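Home | Threads | Replies | Media | About

Bakari Massawe
November, 7.40am

We use cookies to remember your settings. Accept / Manage

Right, lots of you asked how I look after the hand grippers on the cup job. Long thread, typing with one thumb, sorry in advance

Same two-finger gripper all the way through. Paper cups, wire holders, wood table. Go

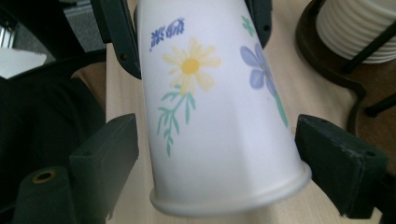
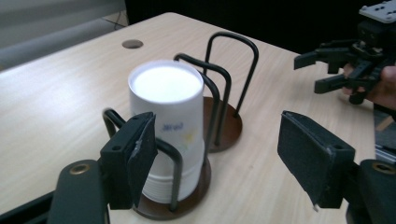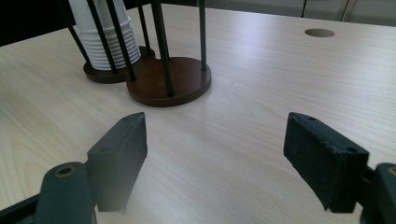
So. Fingers first, always fingers. People go straight for the software when a pick goes bad and it's the pads nine times out of ten. Paper cups are the worst for hiding it, they give a bit, so a tired pad still gets a hold and you think all's well. In the flowery cup one look at the top edge of the right finger, scuffed. That sort of wear I log but leave alone. Scuff on the top edge fine. Scuff on the flat face, new pad, no arguing

Pads: I swap every 3000 picks whether they look bad or not. Kelechi says that's wasteful. Kelechi doesn't get the phone call

How I do a swap, quick version:

Power off. Not paused. OFF. Unplug it if you share a bench with Rezaul

Fingers off the mounts, left one first, lay them down the way they came off. They are not the same, whatever the Gulorari sheet says. I've put them on swapped twice and spent a whole morning on it

Peel the old pad from the narrow end. Slow. If you rip it you leave a skin of glue and then your'e scraping till lunch

Glue off with a plastic scraper, then a wipe, then LEAVE IT. Thirty seconds isn't dry. Make a tea

New pad on, press from the middle outwards. I put a 200 gram weight on it overnight if I can. If I can't, I can't

Then the mounts. Brass rings, check each one with a fingernail. Should sit dead flush and not turn. If one turns the finger will wander under load, only a hair, but a hair at the mount is a lot more at the tip

Imhof used to do the rings a touch longer and they bit better. New batch shorter. Consuelo has been on to them, no reply yet

Bolts: snug, then a quarter turn. Don't lean on it. It's plastic!! Ask me how many mounts I've split (don't)

Now the squeeze. Set it on a cup, never on a block. Block feels great and then you crush the first real cup. Close till it just holds, lift, tilt it right over, wait. If it creeps, up one notch. If the wall dents, down one

My number on the dial is 30. Yours won't be. Different spring, different pads. Please stop copying my number

Holders next. Wire ones on round bases and the bases slide. Table's smooth so one knock and the whole lot is off its spot, then every approach after is wrong by the same bit. Thin rubber ring under each base sorted mine. Pencil mark on the table too, cheap and it works

Mind the rods. Fingers want to come in wide and the wire is right there. I come in with the gap fully open, close late. Catching a rod doesn't sound like much but thats how you get a nick in the pad, and we're back at the top of this thread

Cups that are stuck together: fan the stack before you load it. Damp store room = sticky cups. Badden ones stick worse than the old lot, I've stopped buying them

Cable. Look where it goes when you reach right across the table. If it goes tight anywhere, reroute it now. Peter Říha lost a connector that way last month and it took the little board with it

End of day: open the fingers fully before you switch off. Leave it shut and the pads take a set, flat spot in the morning, first 9 picks all drift left. Took me ages to spot that one

Spares I keep in the drawer: pads, four brass rings, one spare left finger (no right, on order), bolts, the good scraper. Not the yellow scraper. Yellow one's for the floor

Somebody asked about grease. On the slide only, tiny bit, wipe off what you can see. Any of it on a pad, bin the pad

Will do the slide properly another day, need to take one apart anyway, it's got a click in it I don't like

Edit: quarter turn AFTER snug. Had three messages already. After

Get new threads by email. Sign up / No thanks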